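The Blue Stuff in the Drum

Copper sulfate, and why one small plant keeps making it by hand

Seven in the morning in Distlow and the tank room already smells like pennies. The crystals on the strings are the color of a swimming pool in a brochure. Pretty. Don't lick them.

Copper sulfate has been around forever. Farmers know it, pond owners know it, anyone who grew a crystal in a jar at school knows it. The blue comes from water locked up inside the solid — five waters for every copper. Heat it enough and the water leaves and you get a pale powder, nearly white. Add a drop back and it goes blue again and gets hot. Kids love this. So do I, still.

Fedum makes it the slow way. Scrap copper goes into a lead-lined tank, warm dilute sulfuric acid trickles over it, and air gets blown up from the bottom. The air matters. Copper on its own won't do much in dilute acid, it needs the oxygen. No air, no blue, just wet scrap sitting there. A full tank holds 320 gallons and there are 58 strings hung in each cooling vat, plain cotton, replaced every batch becuase the acid eats them.

Then you wait. 72 hours, if the room stays cool. Cool it fast and you get sand. Cool it slow and you get lumps the size of walnuts, which the crystal growers pay extra for and the farmers don't care about at all.

The farmers buy the sand. Mixed with lime it makes Bordeaux mixture, the old vineyard spray, still used against mildew. Mix it wrong and you scorch the leaves. Pond people buy it for algae, and they get the longest warning sheet, as copper is hard on fish and harder on snails. Soft water makes it worse. Test the water first, read the label, then read it again. 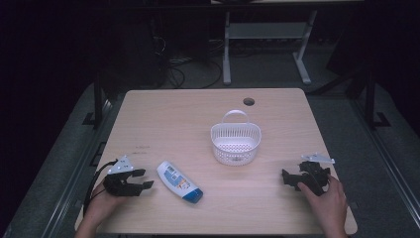
Duvmont, the bigger outfit across the river, does it with a continous line and sells by the truckload. Cheaper, cleaner on paper, all one grain size. Iyer, the lab supply shop in town, stocks both and says the walnuts sell out by February — science fair season.

What about the leftovers? The liquid from the last vat still has copper in it, so it goes back to the first tank. Round and round. Iron builds up after a while and turns the batch a bit green, and then that liquor has to come out and be treated. Lime again, which drops the metals out as sludge. The sludge goes to a smelter. None of it goes down the drain. The permit is strict and the river is right there.

Batch 322 came out of the vat while I was standing around asking questions. Good color, a few big ones, one string snapped and its whole load on the bottom. They rake those up and sell them as sand.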